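Lougher Road Access Log — README

Print | E-mail this page

Log of checkpoints, closures and curfew orders on the roads between Lougher and Kulbridge, plus the Dolier side valleys where we have anything. Compiled by the Sterex desk from radio, printed orders, driver reports and church notices. Covers 18 months of the fighting and the two failed truces. Last touched in September.

Read the limits section before you make a map. Please.

What's in the folder

access_events.csv — the main table. One row per event per road segment. A bit over 3000 rows after cleanup.
orders.csv — text of curfew and movement orders, typed out, original spelling kept.
segments.txt — list of road segments with the short codes. Plain text, tab separated. Not a shapefile, sorry, the shapefile had errors and got pulled.
CHANGES — what moved between versions. Patchy for the early ones.

The original notebooks and audio are not in here and won't be. See Safety.

What counts as an event

Anything that stopped or slowed civilian movement on a named segment and that someone told us about, or that was ordered in writing. So: a checkpoint going up, a checkpoint coming down, a bridge closed, a curfew starting, a curfew extended, a convoy turned back, a market day canceled by order. Shelling is only in the table when it closed a road. If a village was hit and the road stayed open, it isn't here. That's a big gap and people keep tripping over it. This isn't a violence dataset, don't count rows and call it attacks.

A closure that ran for many days is one row with a start and an end. A closure that opened for a few hours in the morning and shut again is also one row, with "partial" in the status column. We went back and forth on this. Earlier versions split them up and the totals looked terrible for the wrong reason.

Columns in access_events.csv

There are 16. The ones you'll need:

event_id — stable, don't renumber
segment — code, matches segments.txt
start, end — day only. end is blank if we never heard. Blank doesnt mean still closed
type — checkpoint, closure, curfew, turnback, market, other
actor — who controlled it as reported. Values: army, police, local_defense, armed_group, unknown
actor_conf — high, medium, low
status — full, partial, permit_only
fee — yes, no, blank. Whether money was asked for. Amounts are taken out
medical — yes if an ambulance, a patient or medicine was held up
source_type — order, radio, driver, church, other
n_sources — independent ones only, see below
truce — 0, 1 or 2, for which truce period the start falls in. 0 is neither
note — short English note, edited

Rest are housekeeping: entry batch, coder initials as a letter code, that kind of thing.

Actor coding. Go easy on it. A driver at night sees a rope across the road and a flashlight. Plenty of those rows say "unknown" and should stay unknown. Both sides have dressed in each other's gear at one time or another, and both have said so when it suited them. We don't fill in unknowns from who held the district that week. If you want to, do it in your own copy and say so in your paper.

Where the reports come from

Drivers mostly. Trucks and shared cars on the Kulbridge road, a few motorcycle riders on the Dolier tracks. They called in or left messages. Coders wrote it down the same day where they could.

Radio: two local stations read out closures in the morning. One went off the air partway through and you can see it in the data, the radio rows fall off a cliff in the Lougher north segments. That's the station, not the roads.

Orders: printed orders posted at district offices, photographed or copied by hand. The best source for curfews and the worst for anything else. Orders say what was meant to happen. Some curfews were never enforced past the town limit. Some were enforced by people with no order at all. When order and drivers disagree we keep both rows and link them in the note.

Church notices: burial times moved, services canceled, that sort of thing. Small number of rows but they fill holes in the valleys where no driver would go.

n_sources is independent sources. Two drivers in the same car are one. A driver who heard it on the radio is radio. When in doubt coders put 1.

The two truces

Coded by the announced dates, not by what happened on the road. The first was announced by both sides a day apart and we use the later announcement. The second was only ever announced in full by one side; the other put out a statement that could be read either way. We coded it as a truce becuase everybody on the road talked about it as one. Change it if you disagree, the dates are at the top of orders.csv.

Row counts go up during truce 1. People have written to us very excited about that. Main reason, we think: more people traveling, more people calling in, phones back on in the Dolier valleys. A road that nobody uses makes no reports. Could be some new checkpoints too. The table can't separate those on its own.

Limits

Coverage is best on the main road and falls off with every mile from it. Dolier upper valleys are close to blank for the whole first part of the period. Blank is blank. Not calm.

Phone network was cut for long stretches. Reports from those stretches came in afterward, from memory, and the start days cluster on market days since that's how people remember. Batch code L marks the late ones. Drop them if you need day-level precision.

Women's travel is under-reported. Drivers are men. Things said and done to women passengers at checkpoints don't reach us through drivers, or reach us third hand, and we took the third-hand ones out.

Fees: "no" means the driver said no. Some of them had reasons to say no.

No traffic counts, so no rates. Don't divide by population either, the census figures are older than the war and half the people moved.

Cleaning

Names out. Plates out. Amounts out. Exact spots moved to segment level. Duplicate reports merged by hand, two coders, a third where they split. Notes translated and shortened, so please don't quote a note as if it were testimony. It's a coder's summary of a phone call.

We threw away rows with no segment we could pin down. Could be worth having back one day. Not in this version.

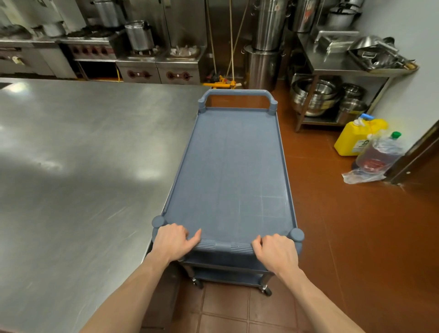
7 min read

Safety

Segment level is as fine as it gets. We've been asked for coordinates by newsrooms, by two universities and by a firm that would not say who its client was. Same answer for all. A driver who reports every morning from the same bend in the road can be found from that bend.

Don't try to match notes to people. Don't join with phone data. If you find something in the table that identifies a person, write to the Sterex desk address and don't post it in the issue tracker. It has happened once, and the row was public for a night before it came down.

If you publish maps, use whole segments as lines. No dots.

Good uses

How long closures lasted on the main road. Whether medical holdups track with curfew orders. How orders and practice drift apart. Planning background for anyone moving food or patients, as history only — it is not live and was never live, and the road today may be nothing like it.

Bad uses

Ranking the sides. Predicting attacks. Deciding someone's asylum claim off one blank cell. That last one is real: a lack of rows for a valley was used to argue the valley was safe. We wrote a letter. The letter is in the folder now as coverage_note.txt, take it and use it, no need to ask.

Loading it

UTF-8, comma separated, quotes around notes. Spreadsheet programs will eat the leading zeros in segment codes, import that column as text. Blank is missing, there's no 99 or NA anywhere. If you see one it's a mistake, tell us.

orders.csv has line breaks inside the text field. Most readers cope. If your row count comes out way too high that's why.

Terms

Free for research, reporting and aid work. Say where it came from and which version. Don't sell it and don't hand it to any armed party or anyone working for one. Changed versions are fine, just call them something else so we don't get the mail.

Cite as: Sterex desk, Lougher Road Access Log, plus version number from the CHANGES file.

To do

- redo segments file for Dolier east, two codes overlap
- second coder pass on the "other" type, it's a junk drawer
- fix truce flag on rows with a blank start (currently 0, should be blank)
- French version of this readme
- put the shapefile back when the Kulbridge bypass is drawn in the right place

Print | E-mail this page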